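Open day at Rendimard: bring your own clutter

Eleven of us went over to Plellham in June to watch people tidy up very slowly, with a black gripper in each hand.

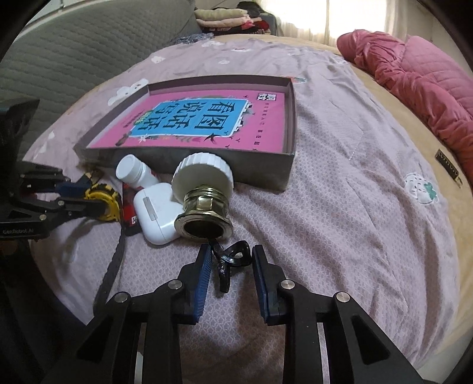 What we saw

Fouzia Gilani ran the demonstration on a bed, cloud-covered bedspread and all. She says beds are harder than benches - everything sinks a little. The props were the sort of thing you find under a couch: a hair clip, a brass pipe fitting, a tape measure, an earbuds case. The idea is that a person does the picking up and a robot learns from the recording later. Rendimard wants 600 of these sessions and has 62.

Yasir Afridi asked to have a go and was given the tape measure. He has asked us not to print his time.

Next visit

Zedthorpe, date to be settled. Tell Fouzia if you want a seat in the van, and please bring small objects you can spare for the afternoon.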